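The Little Table by the Door

When my grandmother's apartment in Skosgate was finally emptied, my mother and her sisters divided things up in the usual way, with a great deal of tea and a certain amount of sulking. The sideboard went to one household and the good plates to another. I asked for the hall table, and I think they were all a little sorry for me, because it was the sort of table you walked past for years without ever looking at it. What I wanted was the drawer.

Anybody who grew up visiting that apartment would understand. The drawer was where the stamps lived, and the spare buttons, and the peppermints that tasted slightly of rubber bands. If you'd scraped your knee, you were sent to the drawer. If the lights went out, somebody would shout "Drawer!" down the hallway and off one of us would go, feeling along the wallpaper. I have owned a lot of furniture since I was a child — most of it cheap, some of it very nice — and I don't believe I've ever trusted a piece of it the way I trusted that one.

So I have become, in middle age, a person who notices small tables with drawers in them. I notice them in dentists' waiting rooms and in other people's front halls, and I've been known to pull one open an inch before I've been properly asked to sit down.

Afia Quaye is much the same, which is how we came to be friends. She runs a shop called Frimpong on the main street in Mosley, two rooms and a back porch, where she sells secondhand side tables, nightstands and writing desks, and where I have spent whole afternoons I had promised to somebody else. Afia likes round tables best. She says a square one wants a corner and sulks if it doesn't get it, while a round one will stand wherever you put it and let people go by without bruising a hip.

A round table with a drawer is a trickier thing to make, of course. The top curves and the drawer, on the whole, would like to be straight, so something has to give. Sometimes the front is bent to follow the circle, and you hardly know it's there until you find the edge with your fingertips. Sometimes the maker just tucks a plain box underneath and lets the top hang over it. Afia will happily sell you either kind, but she'll make you open and shut the drawer a few times first, and she watches your face while you do it.

Her other weakness is for a white table that's bare wood on the inside. I share this one completely. White paint or lacquer is such a cool, tidy thing in a room, and then you pull the drawer and there's all that warm honey color waiting for you, like the lining of a good coat. I could look at it all day. Put a couple of little pots of flowers on the top, something red and pink and something white, and leave next to nothing in the drawer for a week or two, just for the pleasure of seeing the bottom of it.

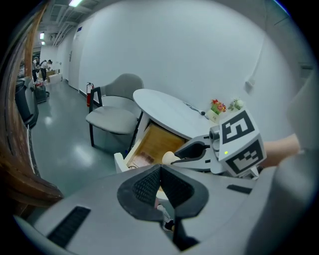 What Goes In, and What Really Shouldn't

The week or two never lasts, and I wouldn't want it to. A drawer this size is meant to be used. But it does help to decide early on what it's for, before it decides for itself. Mine holds things that are leaving the house (letters, library books if they're thin, the neighbor's key) and things I reach for with one hand while the other is holding a bag. Batteries have been moved to the kitchen, after many years and a small leak.

I'm not a great believer in dividers. I bought a set of 6 once, from a place called Skemuvik that makes very handsome ones, and found that I spent more time arranging the compartments than finding my scissors. A saucer for the coins and a shallow box for the stamps have done me very well. Afia lines hers with leftover wallpaper, cut a hair too small so it lifts out easily for shaking over the porch rail, and I've taken that idea from her without any shame.

If the drawer sticks, rub the runners with the end of a plain candle. Take everything out first, pull the drawer all the way free, and wipe the runners with a dry cloth before you start. My grandmother kept a candle stub in hers for exactly this, and it was still there, at the very back, when the table came to me.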